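In Praise of the Spare Cushion

I will defend the spare cushion against anyone. My sister Naheed Sial says a house needs one cushion per bottom and not a single one more, and I love her dearly, but she is wrong! Go into any sitting room where people really do sit for hours and you'll find cushions on the floor, cushions behind backs, one under somebody's laptop and another being hugged through the sad bit of a film.

When I moved to Narnen I had 2 of them, both flat as toast. I spent that whole first May perched on a sofa that felt like a bus stop. Then I bought a fat one for my lower back (60 cm across, a monster) and within a week I was reading again in the evenings, proper long books. I got through all 780 pages of a family saga without once getting up to stretch.

People fuss about matching. Please don't! Pale blue next to mustard, stripes next to a faded rose, it all settles down once it has been sat on.
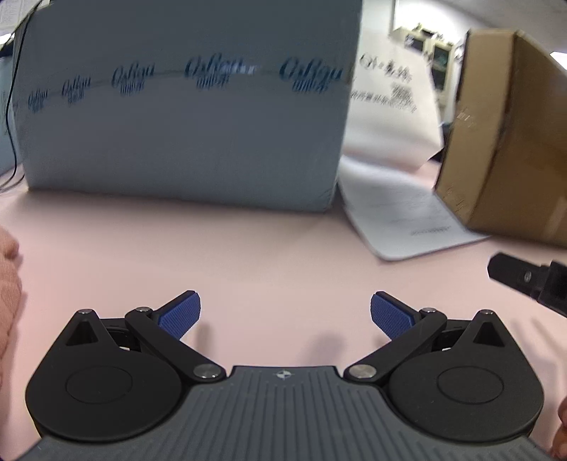
And I do think a new cushion should be left out where everyone can get at it, wrapper off, no karate chop down the middle. Let the cat have it first if the cat insists. Naheed came to stay last winter, complained about the heap on the spare bed, and slept until ten with four of them tucked round her.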